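Automation at the Tokport refurbishing shop

By Ye-rin Tak
Last updated: September
Shares 167 | Comments 49

Home | Work | Machines | Towns | Recent changes | Talk

The Tokport refurbishing shop is a computer repair and parts recovery workplace in Marneswood. It takes in used office desktops, strips or rebuilds them, and sends the working machines and parts back out. It is known locally for having moved part of its bench work to robot arms, and for the way the jobs around those benches were changed as a result. Owned by Nornlow, a used equipment dealer, which bought the building and the name together.

Overview

Old office computers reach the shop on pallets. A typical month brings in 600 towers, more at the end of a school year. Each one is logged, opened, checked and sorted. Good memory, processors and drives are pulled and either tested for resale or put back into a matching case. The rest goes to scrap metal or board recycling.

Until the change all of this was hand work. Forty people on two shifts, most of them at open benches with a screwdriver and a tray. The shop had trouble keeping people on the late shift, and the complaints were mostly the same ones: sore wrists, sore necks, cut fingers from sheet metal edges. Pay was by the unit for a time, which made people rush. That was dropped before any robots came in.

The robot benches

The first robot bench was set up at the back of the main room under a project called Ryu. The name covers the arms, the fixtures and the software that runs them, and workers use it for all three, so "Ryu is down" can mean quite a few things. Parts are held in a printed fixture next to the computer so the arms always find them in a known place. Cases are laid on their side with the cover off.

Handling of small parts was picked as the first job. Drives, memory and processors.
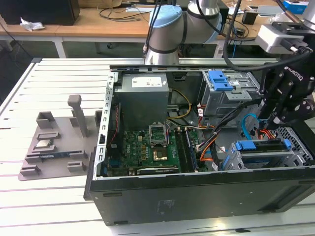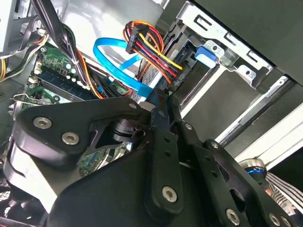
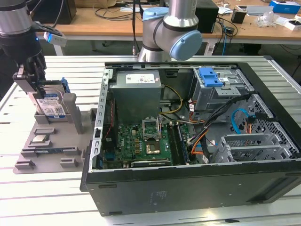
Cables turned out to be the hard part of the project. A drive is the same size every time but a bundle of wires never lies the same way twice, and the early plans did not allow enough time for it. People at the shop now route loose cables out of the way before a case goes to the arms. This is called dressing the case and did not exist as a job before. Some workers like it, others say it is the same sore neck with a new name.

Processors gave trouble too. The arm has to set the chip down flat and square and there is very little room for error. A bent contact in a socket means the board is finished. For the first months every seated chip was checked by a person with a magnifier, and on some models that check is still done.

Changes to jobs

No one was let go at the start of the project, which was a written promise from Nornlow. The late shift was closed a while afterward and its people offered day work. Not all of them could take it - child care, second jobs, the last bus to Marneswood. Those who left are usualy counted as having quit, a point the workers' group has argued over ever since.

The bench jobs that remained were split up. The main ones now are:

Intake and grading. Opening cases, noting damage, deciding whether a tower is worth the time.

Dressing. Cable work as above, also dust removal.

Cell tending. Loading the fixtures, watching the arms, clearing faults. Paid one grade higher than the old bench job.

Final check. Power on, listen, look, sign off.

Hae-won So, a bench worker who moved to cell tending in the first group, gave a talk to the shop about the switch, and notes from it were later pinned up by the time clock. She said the hardest thing was the waiting. At a bench your hands are busy and the day goes. Next to an arm you stand and look, and then it stops and everything is your problem at once. She also said her wrists no longer hurt at night and she would not go back.

Her talk led to a rule that no one tends the arms for more than half a shift at a stretch. The second half is spent at intake or final check. Supervisors disliked the rule at first since it makes the schedule harder to draw up. It has stayed.

Training

New tenders get two weeks alongside an experienced one. The training covers stopping the arms safely, freeing a stuck part, and teaching a new position when a case model comes in that the system has not handled before. The last is the skill people ask for most, as it is the one other employers will pay for. Several trained tenders have left for better paid work elsewhere and the shop has been slow to answer that.

Older workers were slower to sign up. Ye-rin Tak wrote at the time that the sign-up sheet was the real issue, it asked for "computer experience" and people who had taken apart thousands of computers did not think that meant them. The wording was changed and a second round filled the same morning.

Output and disputes

Figures for the robot benches are not given out in full. The arms are slower than a quick worker on a single tower. They are steadier across a day and parts damage is said to be lower, though the workers' group points out that the worst cases, the rusted and bent ones, are kept back for people to do by hand, so the two numbers do not compare the same thing.

Other open questions are who gets the blame on paper when an arm breaks a board, and whether the cell tending grade should cover dressing aswell. Both were still under discussion in September.

See also

Nornlow
Marneswood industry
Ryu (project)

Recent changes | Talk | Print | Back to top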